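Chapter 9
When the Grip Fails

Faults in gripping equipment are seldom dramatic. A finger closes a little late, or holds a little too hard, and the work carries on until something is torn or dropped. This chapter examines one such fault, recorded at the Plirnside training flat in January 2018, and the changes made to the inspection routine as a result.

The task under study was bed-making. Over 2,864 trials, two-fingered grippers were used to lift and place pillows and bedding. In 855 of these the fingers failed to release on command. Rónán Keane and Nuala Ó Riain, who reviewed the records, traced the fault to a pivot bolt that had worked loose and allowed one finger to bind against the other.

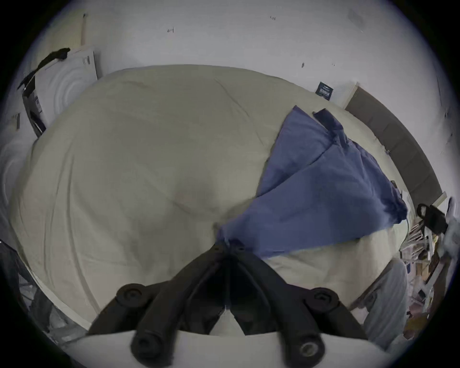

Why was the fault not found sooner?
The inspection schedule called for the bolts to be checked every 1,000 trials, and the first failures began well before that point. Operators freed the fingers by hand and did not enter the event in the log.

Section 9.1 sets out the mechanics of a binding joint. Section 9.2 considers the reporting of minor faults, with reference to the procedure drawn up by Catríona Lenihan the following November. Students should read the glossary entries for "backlash", "preload" and "safe release" before proceeding.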